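# Saturday at Treledska: gears, rules and a very good bun

I nearly didn't go. It was raining sideways, the bus only runs every hour at weekends, and I'd been to two open days this year where "robots" meant one arm waving at children through a window. But Jytte Stougaard from our apprentice scheme had put my name down for the eleven o'clock tour, so off I went with my notebook and the wrong shoes. (They lent me toecaps at the door. A size too big, so I clomped about all morning.)

Treledska make small drive parts and assemble them into gearboxes for other firms, and the bit they were showing off was the handling cell, where arms pick up gears and move them between stations. What I wanted to know was how they keep people safe round the things and how they keep the parts in good nick, as we're getting our first arm in December and our own rulebook is at present a single laminated page.

Aleksandra Domański took our group round, thirteen of us, and she was brilliant! She began with the paperwork, which got a few groans. Every job an arm does has its own risk assessment. If you change the gripper, the part or the speed, the old assessment stops counting and the cell stays off until there's a new one. They follow ISO 10218 for the robots themselves, and she was firm that buying an arm described as collaborative doesn't let you off anything. You assess the whole application, and that includes whatever the arm is holding. A soft rounded arm with a sharp bit of metal in its fingers is a sharp bit of metal, as she put it.

Then we got on to the handling rules, and I filled four pages. Gears are gripped on padded faces only. Bare fingers never touch teeth, and the pads get looked at when the shift starts and again after lunch. If a pad is shiny, torn or has swarf stuck in it, it's changed and the change goes in the log with initials. Grip force is set per part number and locked, so you can't just nudge it up when something slips. You have to stop, find out why it slipped and write that down first.

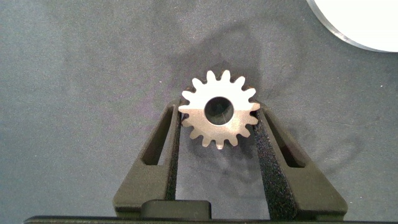 I asked what happens when somebody is in a hurry, and she laughed and pointed me at Mogens Bergmann, who looks after the log. He pulled up entry 2049 for me, a dropped gear from a night shift. The operator had put it to one side, tagged it and carried on with the next. Dropped parts don't go back in the line here, however perfect they look. They go off to be measured, and if they pass they come back with a new tag. I thought that was a bit much until he told me they'd once had a whole gearbox back over one bruised tooth.

The teaching rules were the other thing I'll be pinching. When someone's inside the fence teaching positions, the arm is in reduced-speed mode, the enabling switch is in that person's hand, and no one else goes near the controls. One person in, one pendant, and the key comes out of the mode selector and into their pocket. It sounds obvious, but I've seen it done very differently (naming no names, Hjalti Bisgaard, you know what you did).

A few grumbles, to be fair. The emergency stop test is weekly and the sheet for it was hung behind a door, so if the door's open you can't see it. The floor marking by the second cell had worn to almost nothing as well. I mentioned it and Aleksandra wrote it down there and then. And the talk from Steretti, who supply the Fillex software, was mostly slides. Forty minutes of slides! I did learn that Fillex keeps the last 4000 picks with the force setting for each, so you can trace a bad part back to its grip, and I'd like that very much if we could afford it.

Lunch was in the canteen: soup, and a cardamom bun the size of my hand. I sat with Valdemar Hallgrímsson, who is setting up a cell on his own in a much smaller shop. He'd like to see the standards come with a plain-language sheet for places with five people and no safety officer. We swapped numbers and he's promised to send me his checklist when it's fit to be seen.

My own list for Monday is to write a pad inspection into the start-of-shift sheet, find out who is allowed to change grip force (at the moment the answer is anyone), and order a box with a lid for dropped parts. I also need to post the toecaps back, as I got all the way to the bus stop in them.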